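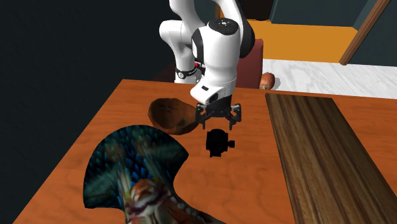

*Simville render: open two-finger gripper over the tabletop, bowl to its left.*

## Darkamach finger service kit

The kit holds 4 finger pads, 32 screws and a tube of thread lock. It fits black parallel grippers on the Hustlow wrist flange. Check your flange first. "Universal" on the old packaging was optimistic.

The makers give a pad life of 1,000 hours. We would look at them well before that, especially if the arm picks up anything gritty.

**Fitting**

1. Open the fingers fully and cut power to the arm.
2. Swap one pad at a time.
3. Re-zero the gripper.
4. Run the Simville tabletop check before the real one.

A clean pass in Simville tells you the offsets were typed in correctly. It says very little about grip, and we wouldn't sign off a cell on it.

Part no. 228. Thread lock is not sold separately. Next stock due October.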